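Ottilie Mösli
11 November 2019

OK it's finally quiet in the house so here's the long version of the Plollcombe ride, in bits, for everyone who's been messaging me. Grab a coffee!

We had 43 riders signed up for the charity run to the children's clinic and I'd told Rokeya Majumder to expect maybe half if the fog stayed. The fog stayed. Every single one of them came anyway (two on scooters, one with a sidecar and a very patient spaniel).

The goal was $2,000, same as in February, when we missed it and I sulked for a week. I wasn't going to say the number out loud this time. Then Jonas Zaugg wrote it in chalk on the parking lot, so thanks for that Jonas.

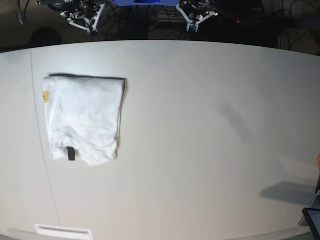 Leaving town took forever. There's new gravel past the Leitner garage and I am not a gravel person, I went through it at walking speed with both feet out like a duck. Ingeborg Bachmann went by me standing on the pegs and WAVING.

First stop was the bakery in Jarkora. They'd put out pretzels and a donation jar before we even got our helmets off, and I got a bit teary into my scarf.

The raffle! So the top prize was a full service plus new tires, and the guy who won it rides a bike he'd bought new the week before. He handed the ticket straight back and said draw again. Second draw went to a nursing student whose rear tire was basically a slick. The cheer was so loud, you'd have thought she won a house.

Thaddäus Schnyder ran the auction, and if you've never seen him sell a used tank bag, well. He got $256 for it. It has a broken zipper! He told them it had a broken zipper!

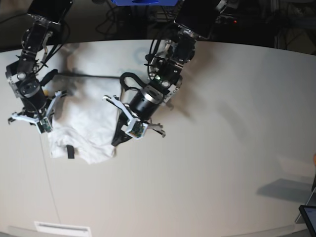
2 min read

A few people asked about the route. We took the river road out and came back over the hill, and yes, the last stretch was soaking and my left glove is still on the radiator. Next time I'm bringing the ugly rubber ones and I don't care who laughs.

Grand total, counted twice at my kitchen table: $2,754. I had to go stand on the back porch for a minute.

About $300 of that came in after we'd packed up, from people who saw us go past and looked for the link. If that was you, hi, thank you, come ride with us.

Lost and found: one gray neck warmer, one thermos, a single earplug (why did someone hand me this). All at my place, message me.

Somebody already wants to do Flornovley in spring. It's a longer day and there's only one gas station on the way, so small tanks will need a plan. I'll post a map once I've driven it in the car.

Going to bed now, my knees are done. Jonas, please wash the chalk off.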